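**Trallis** is a documentary film about women working in a shoe factory town, made by the small production company Morkitz. It runs 77 minutes in the festival cut and a bit longer on TV. Mostly in the workers' own language, subtitled.

## Synopsis

Follows four stitchers at the Magesa plant over one winter. Long shifts, unpaid overtime, a locked fire door. One of them starts keeping a notebook of hours, others join in, and by spring there are 377 signed pages. The film ends before the labor court rules. No narrator; a few title cards.

The plant made house shoes and slides, mostly for export.

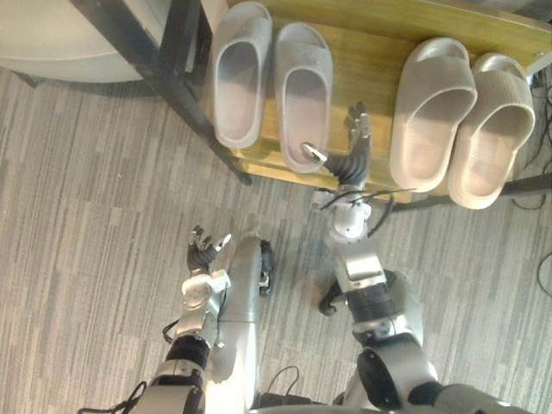
## Production

Shot over 16 months by a crew of three. Management let the crew inside twice, then withdrew permision. Most of the later footage is from kitchens, buses and the parking lot outside the gate. Sound was recorded seperately for the night scenes. Editing took longer than the shoot, partly becuase of translation.

Part of the budget came from an online appeal, which drew 3000 small donors. The rest was Morkitz's own money plus a TV presale. 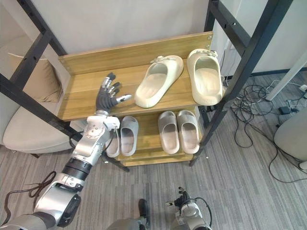 Distribution went to Truleo, who took it to 28 festivals and a short theater run. A school version, with the court interviews trimmed, came out later. Has its own study guide.

## Reception

Reviews were mostly good. Praise for the bus scenes and for letting the women talk at length. Some critics found the middle slow and wanted more on the buyers abroad, who never appear on screen. Worker groups have used it at meetings.

## See also

- Labor documentaries
- Garment and footwear industry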